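Dokus House newsletter
May 27, 2023

Packaging: what to keep, what to bin and where it all goes

With the June changeover coming up, most of us are getting more parcels than usual, and the shared rooms are filling up with what the parcels came in. Last week the ground-floor recycling store was so full that the door would not close. Liesl Plattner and I spent an evening in there sorting it out, and we agreed that a short guide would be more use than another notice on the door.

The short version is that cardboard goes in the store, foam does not, and anything you can use again should go on the swap shelf on the second landing. The longer version follows.

Start with one table

The rooms are small and the beds take up most of the wall, so the table ends up being where everything gets opened. That is fine, but clear it first. Put your own things to one side, open one parcel, and deal with its wrapping before you open the next. If you open everything together you will lose the small items in the packaging. We found two unopened packets and a front door key in the store, all inside boxes that somebody had thought were empty. The key has gone back to its owner. The packets are still in the office.

Keep a cloth on the table too. Foam boxes shed little white beads when the edges get knocked, and a damp cloth picks them up much better than a brush does. Do not shake the tablecloth out of the window, please. The beads land in the Bramel Street gutters and we are the ones who get the letter.

Foam boxes

The tall white foam boxes that chilled food and fruit come in are the biggest problem for space. They cannot go in the cardboard cage or in the mixed recycling, and the collection crew will leave the whole cage behind if they see one in it.

If the box is clean and in one piece, keep it. It will hold bottles upright under the bed, and it keeps shopping cool on the way back from the market. Rinse it, let it dry with the lid off, and write your room number on the base. If you have no use for it, take it to the Conceição shop on the corner. Maiara Conceição packs fish in them and will take any that are clean and not cracked. She asks that you bring them before noon, as she has no room to store them in the afternoon.

Broken ones go in the general waste. Snap them into flat pieces inside a bag, with the bag held closed as far as you can manage.

Net sleeves and foam strips

Fruit often comes in a stretchy foam net, the sort that goes flat when you take it off a pear or a mango. These are worth keeping for the move. One will go over a glass or a small jar, and two will do a mug if you fold the second one over the handle. They weigh nothing and they press down small, so a whole bag of them fits in a coat pocket.

Loose foam strips are handy between plates, or along the side of a drawer that rattles. If you have more than you need, put them in the blue crate on the swap shelf. There were 40 sleeves in it when I last tipped it out, so help yourselves.

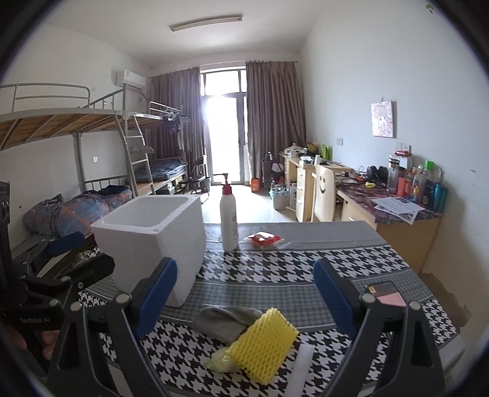

Bottles with pumps

Several people have asked about these. Lock the pump down if it has a lock, usually by pressing and turning, and then put the whole bottle in a bag tied at the neck. If the pump will not lock, take it out and use a plain cap from another bottle. An upright bottle in a foam box travels well, but it still needs the bag.

Empty bottles can be recycled once they are rinsed. The pumps cannot, as they have a spring inside, so those go in the general waste.

Clear wrap and small packets

Clear wrapping goes in the soft plastics sack by the laundry door, as long as it is dry and has no food on it. Sticky labels are fine to leave on. Check each piece before it goes in, and open it out flat if it has been folded over.

Cirkine, who empty the sack for us, took away 384 bags of soft plastic from the three houses last year. This year's total is already 538, and the larger sack should be here in June. Until then, please squash things down before you decide that it is full.

Cloths and fabric

Old cloths, odd pillowcases and worn tea towels are good for wrapping and do not need to be thrown out at all. Wash them, and leave what you do not want in the basket under the swap shelf. No duvets or pillows — we have nowhere to put them.

The recycling store is open until 5 every afternoon. If it is locked when you get there, take your things back to your room and try the next day. Please do not leave them in the corridor.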